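## Our new sorting rules are out!

After a long spring of arguing over wording, the tray-sorting guidelines from the Hidosov working group are ready, and I'm really pleased with them. They run to 40 pages (down from 172, hooray!) and most of the cuts came from the chapter on gripping, where three sets of advice had been pulling against each other for years.

My favourite part is the new section on mixed trays. Anyone writing up a simulated trial now has to list every object in the tray before the first run, including the ones the gripper isn't meant to touch. Enosetti and Iyer both tried this in July and their reports are so much easier to compare!
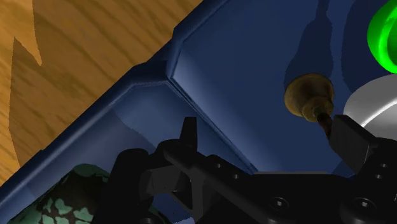
*Issue 5, page 4*

Small, knobbly things get a page to themselves. A brass-coloured knob with a domed head and a thin stem is a lovely test piece, and the rules now ask you to say which part you planned to grip, head or stem, and to record it even when the fingers end up somewhere else. Clearance from the tray wall goes in the same table. Please use the inner wall as your starting point and leave the rim out of it, as the old text let people choose and the numbers never matched.

The Flosard checklist has been updated to go with all this. Old forms will still be accepted until the next issue, but do have a go with the new one and send us your grumbles.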